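Okay, thread about the most annoying fault I've dealt with at work so far. Long one, get a snack.

For anyone new: I do handheld gripper demos for a manipulation project called Abella. You hold one gripper in each hand, do the task, and the tracking turns your motion into something an arm can copy later. We do a lot of lamp stuff. Press the button, move the lamp, put it back, do it again until your wrists complain.

We had a batch of 2,000 demos to finish and I was feeling pretty smug about it. Good pace, clean runs, no drops.

Then the first replay on the arm. It came in toward the lamp, beautiful approach, lined up with the button, and pressed down on nothing. Way off to the side. Then it kept going DOWN, because as far as it knew the button was still under there somewhere.

I hit the stop. Arm's fine, board's fine, my heart rate took a while.

First theory was me, obviously. Maybe I'd been sloppy with my right hand. So I recorded a few more, painfully slow, like I was defusing something. Replayed those. Same miss, same side.
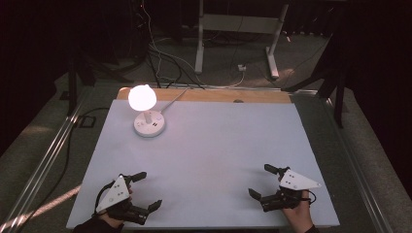
Second theory was the finger calibration. We redid it twice. The open and close values were perfect, so that ate most of an afternoon and got us nowhere (though my calibration skills are now elite, if anybody's hiring).

Third theory was the tracking software, Devus, which had just been updated, and I was SO ready for it to be Devus's fault. I'd half written the angry message already. Rolled it back to the February version and got the exact same miss. Deleted the message.

So what was it? The marker plate on the right gripper. The screw under it had backed out a hair and the plate could rotate. You couldn't see it by looking. You had to grab the plate and twist, and then it gave just a tiny bit and my stomach dropped.

The plate is how the system knows where your hand is. If the plate turns, every fingertip position on that side is wrong, and the farther out the fingertip is, the more wrong it gets. The recording looks gorgeous the whole time. No warning, no red light, nothing.

Now the painful part. We went back through the logs comparing the two sides and the drift starts at demo 1,819. Everything after that is in the trash. Yes, I did those by hand. Yes, I'm over it. (I'm not over it.)

The part that bugs me more is the safety side. The replay had no limit on how far it could push past where the button should be. Now it stops after 5 millimeters of unexpected travel, and it should've had that from day one. I had my hand near the stop out of habit and I really don't want "habit" to be the plan.

Other changes: thread locker on every plate screw, a twist check before each session, and a known-point touch every 30 demos so we catch drift early.

If you run a similar setup, please go wiggle your plates. Both sides. I'll wait.

Anyway, back to pressing lamp buttons. I have a few to redo.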